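Robot table at the Drulham open afternoon
2020-04-04

What a lovely lot of interest we had in the little white robot! Edileuza Camargo brought it over from the Moler workshop for the open afternoon, and it hardly got to stand on its own feet all day. Everyone wanted a turn at holding it, or at least a poke at its hands, and the questions kept coming - how does it balance, what's inside the head, can it wave back?

It has such a good face, too. One round black eye with a yellow ring, set in a boxy white head, and somehow that's enough to make people want to say hello to it.
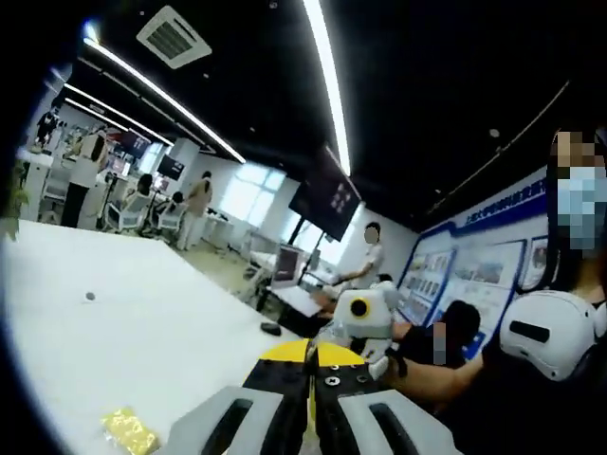
Edileuza's advice for anyone handling a small figure like this is to keep a firm hold round the body and let the arms and legs hang free, so the joints don't take the weight. She also likes a big clear table to work at (ours did nicely) and she writes down every change she makes to a pose, which I'm going to start doing with my own kit at home.

We raised £775 towards new tools for the Jonon room, and 10 people put their names down for the beginners' sessions - thank you, all of you! The first two sessions will be in May, both in the Ouazzani room, and there are still two places left if you'd like one. You don't need any experience or any kit of your own. Drop a note in at the desk with your name and a phone number, and tell us if you'd rather build or paint, as we'd like to do plenty of both.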